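Lumar Household Storage Collection: Data Card

Version 2, revised Mon 17 August

Summary

The Lumar Household Storage Collection is a set of pictures and written records of domestic storage furniture and the everyday items kept on and in it. It is maintained by the Plakosville Institute for Domestic Studies and is intended for people who study how small belongings are arranged at home: cataloguers, furniture historians, design teachers and students.

The collection covers 11 pieces of furniture, grouped as cabinets, open shelves, nightstands and chests. Each piece has its own folder. Pictures and records carry the same reference, so that either may be consulted first.

Scope

Records are limited to freestanding furniture that an adult can reach without a step stool. Built-in closets and kitchen units are outside the scope of this release. The Rurnanach series, which deals with hallway furniture, is distributed separately and uses an older record layout.

Contents of a folder

pictures/ - still pictures of the piece
record.txt - the furniture record
items.txt - the list of items on display
notes.txt - remarks by the cataloguer, where there are any

Furniture record

The record gives the type of piece, main material, general color, shape of the front, and type of handle. Material is entered at the most general level that can be supported by looking at the piece. "Wood" is an acceptable entry; a species is entered only when the owner has supplied paperwork. Drawers are listed separately from shelves, and each drawer is marked open or closed, and empty or in use, as it stands in the picture.

Item list

Items are entered from left to right, beginning with the shelf surface. Cataloguers are asked to use plain names such as towel, bottle, pot or book. Contents of closed containers are not entered unless a label states them. Titles of books are left blank where the cataloguer does not read the language; the script is recorded instead. Corrections from readers of that language are welcome and are added at the next revision.

Sample entry

The Yeh cabinet is used as the reference entry for training new cataloguers. It is in warm brown wood, with slatted sides that curve outward and a wide drawer with a bowed front and a round black knob. The drawer is entered as open and empty. The item list runs from a folded blue towel at the left to three upright books with Chinese characters on their spines at the right, with toiletry-sized bottles, a ceramic ornament and a small lidded pot between them.
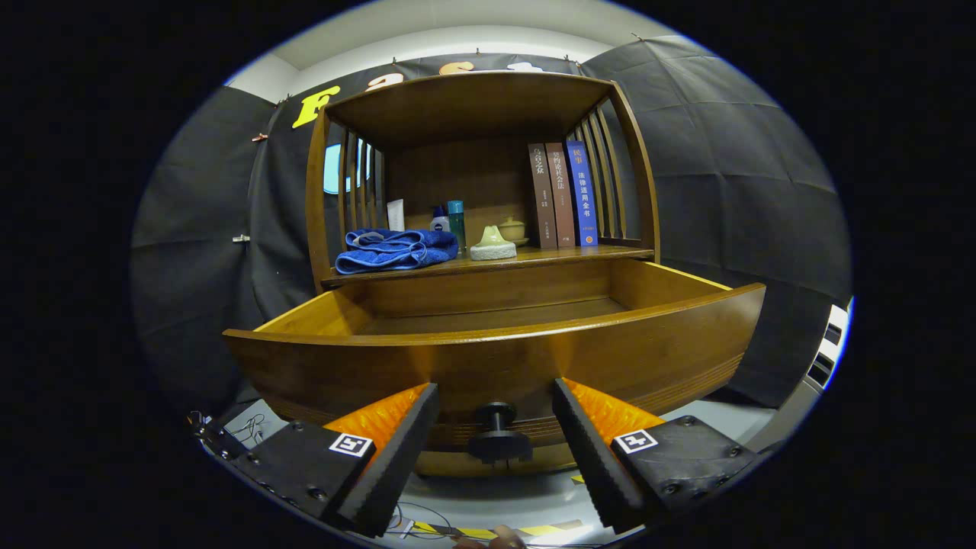 Known limitations

Pieces from larger homes are underrepresented. Color terms were not standardized until May, and earlier entries may use "tan" and "light brown" for the same finish. Dimensions are missing for about four pieces.

Use and citation

The collection may be used for teaching and research without charge. Please cite it as: Plakosville Institute for Domestic Studies, Lumar Household Storage Collection, version 2. Redistribution of single folders is permitted provided that record.txt and items.txt remain with the pictures.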